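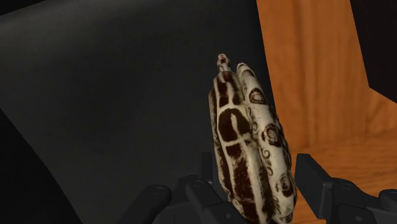 Gemma Dunmore wrote in after the last version of these pages to ask whether she could skip the warm-up grasps and go straight to recording, as she'd driven grippers in simulation before. You can, Gemma, but please do them anyway. Everybody's first handful of grasps on Gosby looks different from the rest, and the learner picks up on it.

Home | Install | Controls | Recording | Review | Training | Help

Print this page | E-mail this page

Section 4: Recording your grasp examples
By Nuwan Ranasinghe, updated July

So you've got Gosby running, the simulated arm moves when you move, and you'd like to teach it something. Great! This is my favorite part of the whole set-up, and it's also where most of the support mail comes from, so I've written it out longer than the old version.

Before you start

You'll need the controller paired (Section 2), the wrist view open, and an object set loaded. I'm assuming the Ellwood set here, which has the tall decorated pieces in it. They're a pain to pick up and I love them. If you're on the Brullano set the steps are the same, only your objects will be plainer and you'll get through them faster.

Note: the recorder wants 2000 MB of free disk before it will open a session. It doesn't tell you so very clearly. It just grays out the button.

Recording a session

1. Open Sessions and choose New. Give it a name you'll recognize next month. "test2" is a bad name and I have eleven of them.

2. Pick one object and leave the others off. Mixed tables come later, in Section 6.

3. Press Home and wait for the arm to stop completely.

4. Do five warm-up grasps with recording off. (See Gemma's question.)

5. Press Record. Bring the gripper in with the fingers open until the object sits between them in the wrist view. With a tall piece that's leaning, roll the wrist a little so the finger pads line up with the sides you mean to hold.

6. Stop there for a moment. I count one-two in my head. The learner uses that short pause to tell "getting close" from "closing," and examples without it are much harder to use.

7. Close slowly. Keep the trigger moving at one speed all the way in if you can.

8. Lift straight up, hold, then press Mark. Choose Good, Slip or Miss.

9. Press Reset. The object comes back at a new angle and you go again.

Caution: don't press Reset while the fingers are still closed. The object reappears inside the gripper, the physics goes wild, and everything flies off the table. It's funny once, but it also writes a junk example into your session and you'll have to dig it out by hand.

How many do you need?

For one object, 300 marked examples gets you a policy that mostly works. My own Ellwood collection is at 2896, and that's years of fiddling on slow evenings, so please don't take it as a target. I'd much sooner have a small set with lots of different approach angles than a huge one where the arm comes in from the left every single time.

Take breaks, too. I do 55 in a sitting and then get up. After that my closing speed creeps up and I start marking slips as good ones.

Keep your misses

I know it's tempting to delete them! Leave them in, marked as Miss. Training with the Sanamis option switched on uses them to work out where not to close, and it's noticeably better on narrow tops and rounded sides.

What you should delete:

- anything where you pressed Record late
- anything with a Reset accident in it
- anything you marked without looking

Note: surface pattern matters more than you'd think. A carved-looking object has dark and light patches that shift with the lighting, and a learner that has seen only one light setting can get attached to a particular patch. Turn on Vary Lighting under Options – it's off by default, sorry – before your first session and leave it on.

If the wrist view goes dark

When you come in close, a big dark surface behind the object can make the black fingers hard to pick out. Raise View Brightness until you can see the edges of both pads. It changes your screen only, and the saved frames stay as they were. Colin Parsons suggested the shortcut for it, which is B to go up and Shift+B to go down.

Saving

10. Press Stop, then Save. Wait for the green bar to finish before you close the window.

11. Open Review and play back the first three and the last three. If the last ones look rushed compared with the first, drop them and record a few more tomorrow.

Review has its own page, so carry on to Section 5 when you've got a session saved.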